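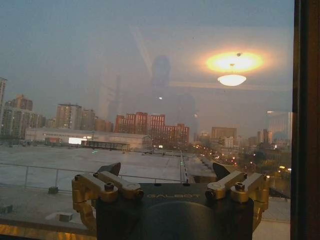
4 January 2020

The Flutton club met again after the break, and most of the session went on the wrist camera. I am writing up the settings now so that I do not have to work them out a second time in March.

The task for the Stemdale round is unchanged. The arm has to find a marked block, close on it and put it in a tray, with no one touching the controls. Our entry is still called Temba. Last term it managed the whole run on 7 attempts out of 17, and nearly all the failures came from the vision code. The arm went where it was told. It was told the wrong place.

The main fault was automatic exposure. When a bright patch enters the view, the camera darkens everything else, and the edge of the block drops below our threshold. The code then picks the next strongest edge, usually the rim of the tray. Glass is worse, as a reflected lamp looks much the same to the detector as a real one.

Changes made so far:

Exposure is fixed at start-up. White balance is fixed too, set near 4000 K, and stays there until the program is restarted.

The fingertips are masked out when the gripper is open. They always fall in the same part of the picture, so a fixed mask is enough. A second mask for the closed position is half written.

Any bright region with no straight edge is thrown away before matching. This removes most lamps. It also removes one of the practice blocks, which has a worn corner and will have to be replaced.

Jarmo Kallio wants to drop edge matching and train a small classifier on our own pictures. We have 365 labelled so far, all taken in one room, and I doubt that is enough. He has offered to collect more at Flusenholm, where the lighting is different. I have agreed to test both methods on the same set before we choose.

Still to do: finish the closed mask, log the exposure value with each attempt, and find out why the program sometimes waits two seconds before the first move — I suspect the serial port, but have not checked.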